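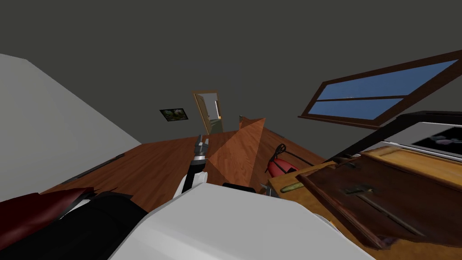
Simulated furnished room: one arm up in the middle, tool tray and screwdriver on the table to the right.

Skedlow: planning notes and data card

Hello! I'm Cherry Mae Tiongson and I look after the Skedlow set, which is 300 simulated runs of a two-armed robot working in a furnished room. We made it at Romura to answer a boring but expensive question: what do we need to buy before we put a real pair of arms in the Clemdale workshop? If you've come here to train something, lovely, help yourself, but please know that it was put together by people holding a budget sheet.

What's in it

Each run has the rendered views, the joint positions for both arms and a short text line naming the task. The tasks are mostly tidying hand tools (hammer into tray, screwdriver to the far side of the table, that sort of thing). There are 14 room layouts. Of the 300 runs, 285 are complete and the rest stop early. I left those in a folder called "short" as they were handy for working out reach.

How we used it for the budget

Godelieve Van Damme did the costing and I did the nagging. We tried each layout with the bases closer together, then further apart, and looked at how often the arms got in each other's way. That settled the table size, and it saved us from ordering the big bench I'd had my heart set on (still sulking, a bit).

The list as it stands:

- two arms, same model, quoted by Dierckx
- one pair of short-fingered grippers, plus a spare set of fingers
- a table 80 cm deep
- a tray with raised rims for the hand tools
- floor fixings, to be priced again once we know what's under the boards
- cable covers, which I forgot in the first version!

Prices aren't in here, sorry. The Dierckx quote is theirs to share, so ask Godelieve if you're in the Clemdale group and she'll send you the sheet.

Things to watch out for

Lighting is flat and the wood textures repeat, so don't judge camera choices from this. Weights for the tools are guesses from our kitchen scales. Cords don't behave much like cords, and I wouldn't plan cable lengths from them.

Changes

10/09/2022: added the two window layouts, fixed the left arm's base height, renamed the task lines so they match the shopping list.

Still to do: grippers with longer fingers, and a run with the table against the wall.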